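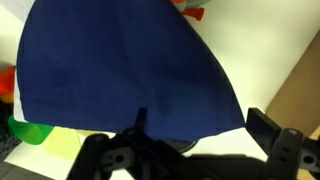 Re: Household chores and the November evaluation

2 min read

To the members of the list,

Thank you for the replies to the notice from the Larent working group. One of them is quoted in part, as it raises the question that most others touched on.

> The Starus summary lists 118 trials of cloth handling and table clearing. Our members run laundries and canteen kitchens, and they ask us one thing: can a machine do this work yet? If the answer is no, we would prefer to tell them so before they set money aside for it.

The answer of the working group is no, with one reservation. Lifting a cloth by its edge is now within reach of a two-finger gripper under good light. Folding that cloth to a standard a laundry would accept remains beyond it. Of the 118 trials, 20 ended with a fold that our reviewers would have passed, and the fastest of these took 14 minutes. A trained employee does the same work in seconds.

Clearing a table raises other difficulties. A lid with a central knob offers the fingers a clear place to close. A crumpled cloth does not, and its shape changes each time it is touched. When a cloth lies next to a pot, a bowl and several small items, the machine must also choose what to move first.

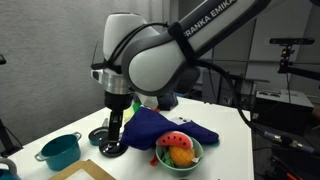
The present trials use toy cookware and toy food for this reason: the order of the work can be studied without the weight, heat and breakage of a real kitchen. Members should not read the results as a forecast for full-size pans or wet linen, neither of which has been tested under the Vometberg protocol.

The reservation concerns narrow tasks. Where the same item arrives in the same position all day, shop-floor use may be justified now, and the group will consider requests from members with such a station.

The full trial record is available on request. Comments on the November evaluation should be sent to this list and kept under 800 words.

For the Larent working group,
The list office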